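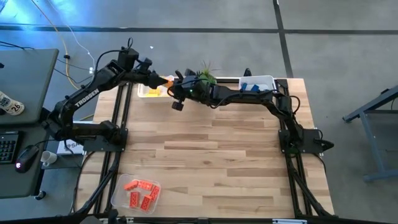

Kitchen Assistant, Part-Time (Derora Canteen)

Derora runs the staff canteen at the Kultness site and needs one assistant for the lunch service. Hours are 18 per week, 5 shifts, paid monthly.

Duties: cold prep, dishwashing, stock rotation, end-of-shift cleaning. Lifting up to 39 lb is required. A food handler card is needed by the start date in April — training can be arranged.

Send a resume and two references to the canteen office.

Posted March 2019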